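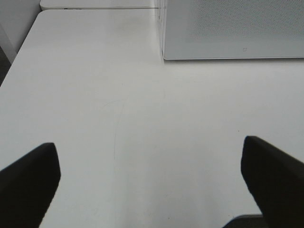
White tabletop, Utden.

Rorketti Kitchen Notes

A collection of 1274 notes that people left for each other in shared kitchens, typed up by hand and labeled. Most are about food that went missing. A good number are about sponges.

Last full release: April 15, 2018. Small fixes since then are in CHANGES.txt, which is shorter than it should be.

What's in it

Every row in notes.csv is one note. The notes come from 26 kitchens in offices, dorms, two churches and a dental lab. They were written on paper, on tape, on the backs of other notes, and in one case on a paper plate that had clearly been used first. We kept the words and threw out the plate.

Columns

id: a number. Gaps are where duplicates used to be.
kitchen: a short code. The key is not published, for the sake of everybody's working life.
surface: paper, tape, whiteboard, plate, other.
text: what the note says, spelling and capitals left alone.
signed: yes, no, or "initials". Of the full set, 694 are signed "no".
topic: fridge, dishes, sink, coffee, microwave, trash, noise, other.
tone: a score from 1 to 4, explained further down and regretted further down than that.
reply_to: the id of the note this one answers, if it answers one.

The reply_to column is the reason most people download this. The longest thread starts with a polite request to label leftovers and ends with someone quoting the lease. If you only have ten minutes, sort by kitchen, follow the replies, and enjoy yourself.

How the notes were collected

Elvia Montes started it with a shoebox. She saved notes from the kitchen at Flestalari for a couple of years before anyone suggested the shoebox was data. Leobardo Cortés then wrote to people he knew in other buildings and asked for theirs. Some mailed the originals, some sent typed copies. Typed copies are marked in sources.csv and should be trusted a little less, especially the ones where the sender comes out looking reasonable in every exchange.

The Utden notes came in last and as a batch. That kitchen had a new shelf, a new sign-up sheet and a new dispute over both.

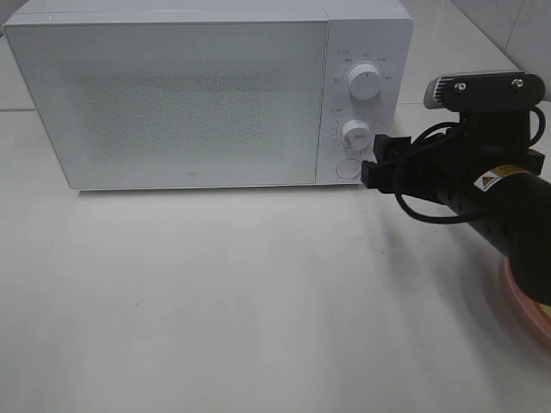 We asked each kitchen for permission to publish, and two said no. Their notes are out. One of the two had the best coffee thread we ever read, so please picture it yourself.

Cleaning

Names in the text were swapped for NAME1, NAME2 and so on, restarting in each kitchen. Room numbers and phone extensions became ROOM and EXT. Nestor Dalisay wrote the script and Higinio Ayala read every row after it ran, which is how we learned that the script had also replaced "Frank" in a note about franks. Fixed.

Swearing was left in. There is less than you'd guess. People who are truly angry about a casserole tend to become very formal.

Tone scores

1 is friendly. 2 is firm. 3 is cold. 4 is a note with underlining. Two of us scored every note separately and then argued. We agreed easily on 1 and 4. The line between 2 and 3 mostly depends on how you hear the word "kindly," and Tiburcio Maldonado hears it as a threat every time. Both sets of scores are in tone_raw.csv. The tone column in the main file is the higher of the two.

If you want to train a classifier on this, fine, but the scores tell you as much about us as about the notes.

Known problems

- The trash topic is a mess. Recycling notes are sometimes in trash and sometimes in other.
- Whiteboard notes are underrepresented. They get wiped, often by the person they were about.
- Most of the notes are in English. The few in Spanish have an English version in text_en, done by Leobardo.
- Happy kitchens are missing almost entirely. A kitchen where everyone washes their own cup leaves no paper behind, so don't use this to say how often people fight over cups.
- Row order means nothing. Please stop writing to ask.

Aitken subset

aitken.csv holds the notes from one dorm floor, with the date each went up, copied down by a resident with a great deal of patience. It's the only part of the set where you can study timing. The big jump in June is move-out -- people get brave once they've packed.

Using it

Free for research, teaching and reading aloud at parties. Don't try to work out who wrote what. If you think you recognize your own note, you probably do, and we can take it out if you send the id. So far one person has asked for removal, and another has asked to have a typo corrected, which we declined.

Send fixes to Higinio. Send new notes to Elvia, preferably dry.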